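Sutden Releases Narkell 9 Navigation Software for Commercial Vehicle Units

Offline routing, vehicle-specific profiles and smaller map updates for dash-mounted and handheld receivers

GAMSKA, December. Sutden has released Narkell 9, a new version of its navigation software for satellite receivers used in delivery vans, service trucks and regional coaches. The release replaces the routing engine used in earlier versions, changes the way map updates are delivered, and adds a fleet administration tool named Feng. It is available now to existing license holders and will be preloaded on new units supplied through Sutden's distribution partners.

Routing

Earlier versions of Narkell calculated a route in one pass from start to destination. Narkell 9 divides the map into fixed cells and stores precomputed travel costs between the cell borders. When a driver leaves the planned route, only the cells affected by the change are recalculated. Calculation takes place on the unit and does not require a data connection.

Each unit can hold up to 99 vehicle profiles. A profile contains height, width, length, gross weight, axle load and trailer status. Road restrictions are checked against the active profile before a route is offered. If no permitted route exists, the unit reports the restriction that blocks it and shows the nearest point the vehicle can reach.

"The most frequent request from operators was for the unit to say why a road had been refused," said Jianguo Lü, head of routing development at Sutden. "In Narkell 8 the driver saw a longer route and no explanation. The restriction is now named on the screen, with the posted limit and the value in the vehicle profile next to each other."

A route may contain up to 1,000 stops. Stops can be imported as a delimited text file or entered by hand, and each stop can carry a time window, a service duration and a side-of-street requirement. The stop order can be locked in full or in part before optimization.

Map updates

Map data is now distributed as regional difference files. A unit downloads only the cells that have changed since its last update. Updates can be loaded over Wi-Fi, from a memory card or by USB cable. An interrupted download resumes at the last complete cell. The previous map remains active until the new data has passed an integrity check, and can be restored from the service menu.

Map updates are included for the term of the license. Traffic information is a separate subscription and requires a compatible receiver or a paired phone.

Display and voice

Lane guidance has been redrawn with larger arrows and a fixed position at the top of the screen. Night colors are switched by calculated sunset time at the current position or by the unit's light sensor, as selected by the user. Spoken instructions are given earlier for vehicles with a trailer profile. Street names can be turned off in spoken instructions while turn directions remain on.

Address entry accepts partial house numbers, postal codes and coordinates in decimal degrees. Search results can be sorted by distance from the vehicle or by distance from the active route.

Fleet administration

Feng is a browser-based tool for managing up to 3,000 units from one account. Administrators can assign profiles, send stop lists, schedule map updates and view the software version on each unit. Settings may be locked so that they cannot be changed in the vehicle. Position reporting is off by default and must be enabled separately for each group of units.

"Operators with mixed fleets were keeping vehicle data in two places," said Yevdokiia Hrynyshyn, product manager for Feng. "The profile is entered once in Feng and copied to the unit. A change made in the vehicle is either rejected or reported back, depending on the group setting."

Satish Devadiga, who leads field support, said that existing customers should update one unit per vehicle class before changing the rest. "Custom points of interest are converted during installation. Check that the categories and alert distances are correct on the first unit, then schedule the others."
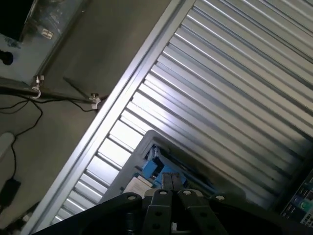
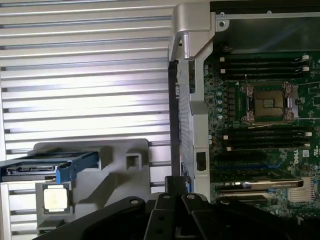

Compatibility and upgrade

Narkell 9 runs on all Sutden units supplied with Narkell 7 or Narkell 8. Units with Narkell 6 or earlier do not have enough internal storage for the cell tables and will continue to receive map data in the old format until their license expires. Saved destinations, profiles and route history are kept during the upgrade. Custom voice files are not kept and must be loaded again.

The upgrade is free of charge for customers with a current license. Feng is licensed per unit. Price lists are available from regional distributors.

Technical documentation, including the stop list file format and the restriction code table, can be requested from Lingyun Zou in technical publications.

About Sutden

Sutden develops navigation and routing software for commercial road vehicles. Its products are sold through distributors and vehicle outfitters.

Press contact

Asger Hjaltested
Media Relations, Sutden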